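Folding and storing knitwear on the bed

When the warm weather comes in May I put away all our sweaters and cardigans. For many years I did it badly. I hung them on hangers, and by autumn every shoulder had a small horn from the wire. Now I fold everything flat, and the bed is my table. Below are the steps I follow, with some tips I received from my neighbor Oi-ling Chung, who knits and is strict with me.

Prepare the bed first

Take away the pillows, the blanket and the top sheet. Leave only the fitted sheet and pull the corners tight. A wrinkled sheet moves together with the sweater and you will fold both. A light color is good for this work, you can see lint and loose threads on it. Do not use a fluffy blanket as the base, it gives its fluff to all dark wool.

Check that the knit is fully dry. Put your hand inside the cuffs and under the arms, these places keep water the longest. If you have doubt, wait until the next morning.

Look for damage

Hold the sweater to the window and check elbows, cuffs and neck. Mark each hole with a safety pin and put this piece in a separate pile. I repair on Monday evenings, when the house is quiet. Small pills can be removed with a comb, always in one direction and without pressing.

Spread before you fold

Put the sweater on the bed with the front side down. Do not pull it by the sleeve or by the neck. Slide both hands under it and lift, like you would lift dough. Then open the sleeves to the sides and smooth from the center to the edges with a flat palm. Ribbed parts, as cuffs and the bottom band, should be pushed together a little so they keep their elasticity.

Fold one sleeve across the back, then bring the side in over it. Repeat on the other side. Now fold from the bottom up, in half for thin knit and in three for long ones. My husband, Tsung-han Sin, prefers to roll his. Rolling is fine for a suitcase, but for five months in a box I do not recommend it.

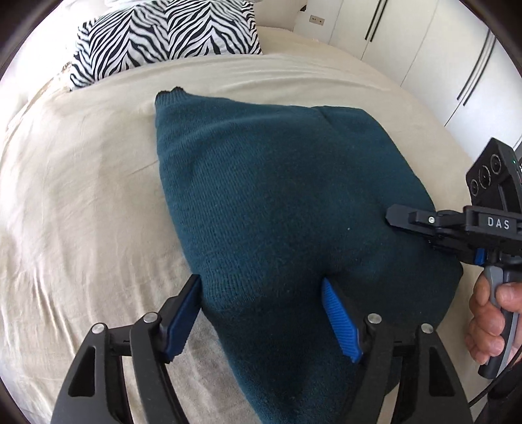

Dark colors need more patience. On navy, black or deep green it is difficult to see where a sleeve ends and the body begins, so open the curtains or bring a lamp near. Feel for the ribbing with your fingers, it is tighter than the rest and it tells you where is the cuff and where is the hem. When you have found them, straighten the piece again from the beginning. Go over it with a lint brush before the first fold — later you will not reach the inside.

Into the box

I use cotton bags from Jevudell inside a plain box, 40 cm deep. Heavy sweaters go on the bottom and light ones on top. Do not press the lid down. If it does not close by itself, take one sweater out. A small bag of cedar chips goes in each corner, and I change them every year.

Write the contents on paper and tape it to the short side of the box, so you can read it when the box is under the bed.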